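How to Write Push Notifications People Don't Switch Off

Every app asks for permission to send notifications. Most apps then behave in a way that makes the user regret saying yes, usually before lunch. This guide goes through setting up a notification plan for a small consumer app, from the permission prompt to the quiet hours, with the wording we ended up using and a few we are no longer proud of.

I'll use Vindomero as the running case. It's a recipe and meal planning app I look after with one developer and a lot of coffee. In August we had 2950 people using it in a given week, and 2556 of them had notifications turned on. I was very pleased with that second number until I looked at how many of them ever tapped one.

What you need before you start

You need an app that can already send a push message, some way of seeing who opened it, and access to whatever tool does the sending. We use Pestomis for scheduling, but any tool will do as long as it lets you split users into groups and set a local time. You also need a spreadsheet. I know. It's a short one.

Step 1. Write down everything you already send

Open the spreadsheet and list every message your app can send, including the ones set up by a person who has since left. Put the exact text in one column and the trigger in the next. In a third column, write what the user is supposed to do after reading it.

The third column is where it gets uncomfortable. We had a message that read "Your kitchen misses you!" and the honest entry for its purpose was "increase opens." A kitchen does not miss anyone. Ours went out at 7 a.m. to people who had cooked dinner with the app the night before, so it wasn't even right about the absence.

Delete any row where you can't fill in the third column with something the user would want to do. If you can't bring yourself to delete it, switch it off for a month and wait for the complaints.

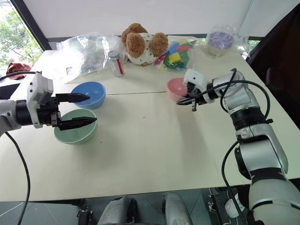 Fredy Bedoya wrote in to object to this step: "I switched off our weekly summary because I couldn't say what it was for, and got a pile of emails asking where it had gone. People weren't tapping it. They were reading it on the lock screen and putting the phone back in their pocket. So please tell your readers that a notification can do its whole job without being opened."

Fair point, and I've changed my own spreadsheet to match. If the message is complete in itself, write "read it" in the third column and stop judging it by taps. A reminder to take the chicken out of the freezer is a good message even if the only thing it opens is the freezer.

Step 2. Move the permission prompt

If your app asks for notification permission on the very first screen, move it. At that moment the user knows your logo and nothing else. You're asking for a house key on the doorstep.

Find the first point where a notification would be of clear use, and ask there. In Vindomero that's right after someone saves a meal plan. We show our own small screen first, with this text:

"Want a reminder the evening before, so you have time to defrost things?"

There are two buttons, "Yes, remind me" and "Not now." Only the first one brings up the system prompt. If you go straight to the system prompt and the user declines, getting them back usually means sending them into the phone's settings, and very few people will make that trip for a recipe app.

A note on the buttons. Our first version had a single button that said "Ok." It got plenty of taps, mostly from people who wanted the screen to go away, and they then met the system prompt in a worse mood.

Step 3. Sort your messages into groups

Go back to the spreadsheet and give each surviving message one of these labels:

Asked for: the user set it up, such as a reminder or a timer.

Useful: the user didn't set it up but it concerns something they did, such as a change to a shared shopping list.

Ours: it's about us. New features, offers, the holiday collection of soups.

Each label gets its own switch in the app's settings. Somebody who is tired of soup should be able to stop the soup without losing the oven timer. If all you offer is one switch for everything, they will use it.

Leave "Ours" off by default. This will feel like giving money away. We argued over it for most of an afternoon and I lost, and I've since stopped bringing it up.

Step 4. Rewrite the text

Put the fact first. Lock screens cut off long messages, and the part that gets cut should be the part that matters least.

Before: "Hey there! Just a friendly heads-up that you've got something delicious planned for tomorrow"

After: "Tomorrow: lentil stew. Soak the lentils tonight if yours need it."

Keep the name of the app out of the text, as the phone already shows it. Go easy on exclamation marks. Read each message aloud in the voice of a person who has been standing in the kitchen doorway waiting to tell you this, and see if you would let them finish.

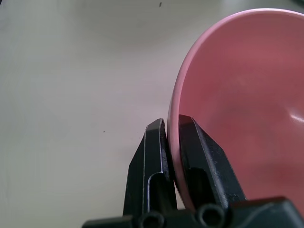 Step 5. Set limits and quiet hours

Pick a daily ceiling for everything except the messages people asked for. Ours is 2. When a third one comes along it waits until the next day, and if it makes no sense by then it gets dropped. Timers ignore the ceiling — nobody wants a considerate oven timer.

Then set quiet hours in the user's local time. Check this with a phone set to another time zone before you trust it. Our tool stored the hours in the office's own time zone, and the testers on the Bredow release were told about a new salad feature at 3 a.m. They were polite about it, in writing.

Step 6. Give it time, then look again

Leave the new setup alone for long enough to see a pattern. Resist changing the wording every time a number wobbles. When you do look, check how many people have switched a group off, which group it was, and what they received just before.

In our case about 180 people turned off "Useful" in the first stretch, nearly all of them after a shared list with a very active second member. Each added item was sending its own message. Onions. Then garlic. Then more onions. We now bundle list changes into one message after the list has been quiet for a few minutes, and the bundled text reads "Your shopping list has new items," followed by the first few.

If you find a similar case, fix the trigger before you touch the text. Then add the new version to the spreadsheet and put your name next to it, so whoever inherits the thing knows who to ask about the onions.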